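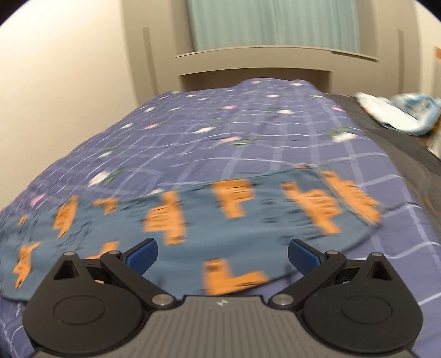

Folding on the Bed: Notes from the February Laundry Evening

Several members asked for the folding notes again after Éabha Buckley's session at the Costello Street hall, so they are printed below. Éabha worked in hotel linen rooms for 12 years and now does alterations from home.

Her main point was about where to fold. Most of us use a kitchen table, which is fine for towels and too small for anything wider. A made bed gives you more room and a softer surface that keeps thin cotton from sliding off. Pull the duvet reasonably straight first. It does not need to be perfect, but a deep wrinkle underneath will show up as a crooked fold on top.

Lay the cloth across the middle of the bed with the printed side down. Smooth it from the center out to the corners with the flat of your hand. If the print has figures on it, use a row of them as your guide line, the same way you would use a stripe. A duvet cover with a grid pattern is handy too, as you can line the edge of the cloth up with one of the lines.

Fold in half lengthwise, then in half again. Smooth after each fold. Bring the short ends to the middle and close it like a book. The print will now be on the outside, so you can tell one piece from another in the closet without opening the stack.

Small blankets, crib sheets and play cloths all go the same way. Fitted sheets do not, and Éabha will cover those separately.

A few questions came up on the night. Áine Ní Mhurchú asked whether printed cotton should be ironed before folding. Éabha irons on the back only, on medium, and skips it altogether for anything the children use. Someone else asked about storing things in plastic tubs. She prefers an open shelf, with the pieces standing on edge like files. A shelf 30 inches wide holds all the small linen in her house. If you do use a tub, make sure everything is fully dry before the lid goes on.

The folding board passed around at the session came from Havum and is still in the hall cupboard. Members can borrow it for 14 days. Please sign the sheet inside the cupboard door when you take it and again when you bring it back.

We still have one pillowcase left behind, white with a blue hem. It is on the hook by the coats.

The fitted sheet session will be on 2 August 2025 in the back room. Bring a sheet, any size, washed and dry.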